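Cable routing on a moving joint, second attempt

The first version of the harness lasted until October. I had run the cable flat along the link and pulled it snug, which looked tidy and left no slack at the elbow. Every full extension put the load on the connector. The jacket held up fine. The crimp behind it did not, and I spent an evening chasing an intermittent fault that only appeared past a certain angle.

The rule I use now is the one Konrad Imhof gave me years ago for drag chains: fix the cable on the rigid parts, leave it free over the joints, and measure the free length with the joint at its worst position. On a rotary joint the worst position is usually one end of travel, but check both. I cut one length 200 mm too short by checking only one.

Procedure, for my own reference as much as anyone's:

Move the joint by hand with power off. Hold the cable loosely over it and let it find its own path. Mark the last point on each side where it doesn't shift. Those are the tie points. Add a little to the length between them, then put the first tie on and move the joint again before fitting the second.

Ties go on finger tight and then one click. If the cable can't be slid through with a firm pull, the tie is too tight and it will eventually print a groove into the jacket. Trim the tails flush with proper cutters. Scissors leave a corner that will open your knuckle the next time you reach in.

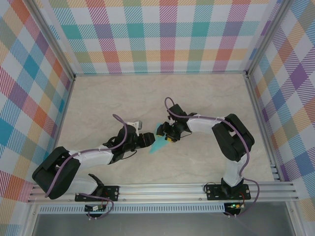

Purple cable looped at the wrists, tied along the white links.

A loop standing up off the wrist looks untidy and I resisted it for a long time. It takes up the twist over a longer piece of cable, so each bit of it bends less. The thing to watch is height. Too tall and it flops sideways and catches on whatever is next to it. I run the joint through its whole range slowly, then again at working speed, because a loop that behaves at low speed can whip at high speed.

Color is worth a thought. I bought a 2 m sample of purple from Braken mainly to see the jacket, and ended up ordering the same again. It shows against both black and white parts, so a snag is visible from across the bench. Felista Barasa uses gray everywhere and labels both ends, which is the better system if you have the patience for labels. I don't.

On the rail side, bring the cable down past the mounting plate with a bit of slack and tie it before it reaches any board. Small boards should never carry cable weight. I still have one to redo where the power pair and the signal cable share a single tie - it works, but I can't service one without cutting the other loose.

Next job is replacing the Nekum connectors with the locking type. I have 4 on order.

Contact | Copyright Sotstead Notes, all rights reserved | Back to top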